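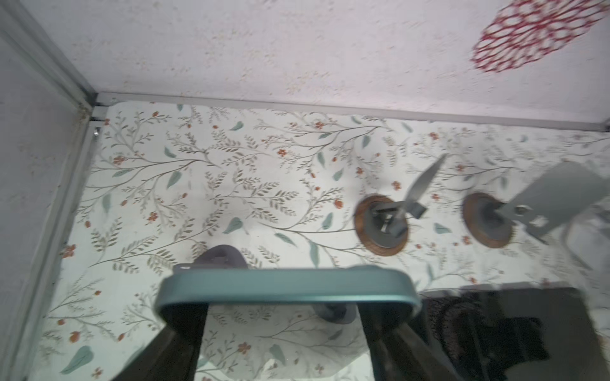 Call for Participants: Equipment Planning Panel for Two-Arm Workcells

Varnska is seeking 10 participants for a panel that will advise on the purchase of robotic workcells for light handling tasks. The panel will prepare the equipment plan for the Stultham site and recommend how the available budget should be divided among arms, grippers, cameras, enclosures and spare parts.

Applications are invited from technicians, purchasing staff, laboratory managers and graduate students. Experience in operating a robot is welcome but not required. Applicants should be able to read a supplier's quotation and to compare service terms.

Participants will be expected to:

Attend 6 working sessions at Stultham during July
Review the handling tasks proposed for the new cells, among them the placing of phones on stands of differing shapes
Submit a written cost estimate for one cell, including fixtures, lining materials, cabling and consumables
Comment on the draft tender before it is released

Phones and stands are set out together on the floor of the cell, within reach of both arms, and estimates should allow for the replacement of such items over a service life of 5 years.

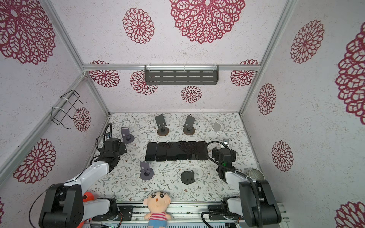 Noémie Simard asks that applicants give particular attention to small parts. In her view, the last plan priced the arms with care and left mounts, ties and spare gripper fingers to be paid for out of the general supplies account, and she would like to see each of them entered on its own line.

Participants will receive a fixed fee for each session attended, and travel costs will be repaid on presentation of receipts. Employees of firms intending to bid on the tender are not eligible.

Applications should consist of a resume and a statement of no more than one page, addressed to Silviu Moldovan, Equipment Planning, Varnska. The closing date is 2025-07-03. Late applications will be held for the next panel.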